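Tritham Concept Car Reveals

README, version 3. Last updated 2019-07-30.

A table of concept car reveals, gathered from motor show programmes, press packs and old magazines. If you have ever lost an evening to wondering which show cars made it to the showroom with their door mirrors intact, welcome!

What's in it

There are 2,829 rows, one for each public showing of a concept car. A car shown at two events gets two rows with the same car_id. Of all the cars listed, 136 are linked to a production model, and that link is my favourite part of the whole thing.

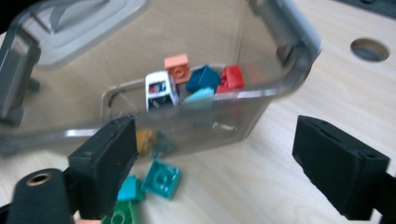 Columns

car_id: short text code, never reused
maker: name as printed in the show programme
concept_name: spelling kept as it was, capitals and all
body: saloon, estate, hatchback, coupe, SUV, van or other
seats: whole number, blank if the maker didn't give one
show: event name
reveal_date: year and month, as many older programmes give no day
became: production model name, blank if none is known
source: code for the printed or online source

Files

reveals.csv holds the main table. sources.csv explains the source codes. feline.csv is a smaller table of 772 rows on paint and trim colours, named after the Feline colour cards it grew out of (lovely things, all those metallic greens). Join it to the main table on car_id.

Everything is saved as UTF-8 with commas between fields. Spreadsheet programs like to turn some concept names into dates, so import concept_name as text and you'll be fine. 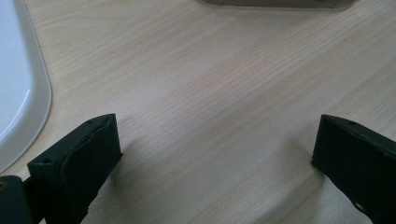 The became column was checked again in April, row by row, against the Jeon index. A link is only made where the maker said so in print. Looks alone don't count, however tempting the headlamps are.

Known gaps

Small coachbuilders are thin on the ground before the nineties. Seat counts for vans are patchy. The Poruvard show changed its name twice and is listed under the latest one throughout; the older names are in sources.csv. 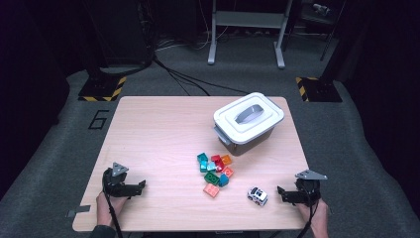
Building blocks and a lidded storage container on the table.

Use and corrections

Free to use for anything, with a credit to Tritham. Corrections are very welcome, especially with a page number or a scan. Please send one car per message and quote the car_id. Scans of programmes I haven't got yet will make my week!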